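Third Trimester, Allegedly

7 June 2025
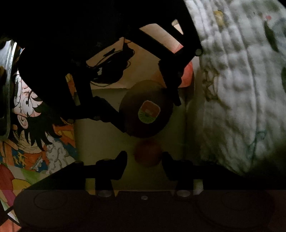
A little orange ball and a dark round disc.

I failed the one-hour glucose test. I would like to say I failed it with dignity, but I had a bagel on the way in, having read the instruction sheet the way I read all instruction sheets, and the nurse at MacAulay asked me what I'd eaten that morning in the voice you'd use on a dog standing next to a chewed shoe.

So I went back for the three-hour one. If you haven't had the pleasure, they take your blood, then hand you a bottle of flat orange soda that somebody has boiled down to its essence, then they take your blood again, and again, and again, and in between you sit in a chair designed for a person with no hips. You can't eat and you can't wander off. I brought a novel and read the same page for most of the morning. There was a cooking show on in the waiting room. They made a lasagna. They made it slowly, with close-ups.

I passed. Barely, on one of the draws, but a pass is a pass and I celebrated with pancakes in the hospital cafeteria, where the pancakes are bad and I had two plates.

The rest of the appointment was good. Baby is head up, which the doctor says means nothing at this point, there's plenty of time to flip. Heartbeat fine. My blood pressure is fine too, once they take it the second time. The first time is always right after the drive from Petley, and the drive from Petley is 22 minutes of one lane behind a truck full of gravel. We picked MacAulay over the hospital in Flurham because of the parking. I know that's not how you're supposed to choose. We toured both, and both had nice rooms and a tub and a woman with a laminated map, and in Flurham we circled the garage until I had to pee so badly that I got out on the ramp and walked. My mind was made up by level three.

Now, the stroller.

We had agreed, my husband and I, that we would be reasonable about the stroller. We would read up, we would set a number, and we would stick to the number. The number was 300 dollars. I am telling you this so you understand how far we fell.

The one we wanted, or the one I wanted and he had been informed of, is called the Kona. It has big back wheels and a bassinet that clicks off, and it folds with one hand, which I have now seen done by a teenager in a store and by no one in my own house. It costs more than 700 dollars. The cup holder is extra. I want to sit down with whoever decided that the cup holder is extra.

I read reviews. There were 3,896 of them and I did not read them all, though there was a night around two a.m., with the heartburn, when I gave it a real try. I have learned that people who review strollers are either in love or in court. One woman took hers down a flight of stairs with the baby in it and it "handled beautifully." One man gave it one star because it arrived in the wrong shade of gray. I went and looked at the grays. He had a point.

What finally happened is that my mother-in-law called and said she and her sisters would like to get us the stroller, the whole thing, and which one was it? I told her the name of a cheaper one. Then my husband, from the kitchen, with his mouth full, said "it's the Kona." So that's the one we're getting. I bought the cup holder myself, out of pride.

It came in a box the size of a washing machine and it is living in the dining room until August. We eat around it. The cat has moved in on top.

Other news, in no order. The crib is up, and facing the wrong way, and will be facing the wrong way when this kid leaves for college, going by how the evening went. It comes with a tiny bent wrench, and one of us lost the tiny bent wrench halfway through and the other one was sitting on it. I'm not going to say who was who. I'll say that I was the one sitting down.

We still have no name. We have a list on the fridge and each of us is allowed to cross things off without giving a reason. The list was long in March and it's now mostly lines. There's one left that neither of us likes but we both keep leaving it alone, maybe out of respect.

Sleep is a thing I used to do. I have a pillow now, the long curved kind, 89 dollars, and it takes up more of the bed than I do. My husband calls it the other man. I can turn over if I plan it out first. Around four I usually give up and go sit on the couch and eat cereal, and the baby wakes up for the cereal and kicks at the bowl. I've started resting it there on purpose. It's the only time of day we both seem to be in a good mood.

My feet have gone up half a size. I refused to believe it and then I got stuck in a pair of flats at work and had to be quiet about it through a whole meeting. The shoes I wear now have a strap. My grandmother had the same ones.

And people have started with the comments. The man at the post office asked if I was sure there was only one in there. The cashier at the garden center told me I was carrying like a boy, and a lady behind me in line said no, no, look at her face, that's a girl. They went back and forth on my face for a while. I bought my tomatoes. We aren't finding out, by the way, so if you've been sending me messages asking, I'm not being cagey. There's an envelope in the doctor's file and I've only thought about stealing it a normal number of times.

We start the birth class in two weeks. It's one evening a week, in the basement at MacAulay, and the email says to bring two pillows, water, and "an open mind." I'll bring the pillows – the regular ones, the other man stays home. I've already been told by a friend that they show a video and that the video is from the eighties and that I should sit near the door. My husband has asked if there are snacks. I've written to them and asked, since I wanted to know too.

Next appointment is in two weeks, and then they go to every other one until the very end, when I think I just live there. I'll post the new belly picture once I find a mirror that gets all of it in. The tomatoes are in the ground, if anyone's keeping track. I got down there to plant them fine. Getting up again took the fence, a bucket, and the neighbor's kid.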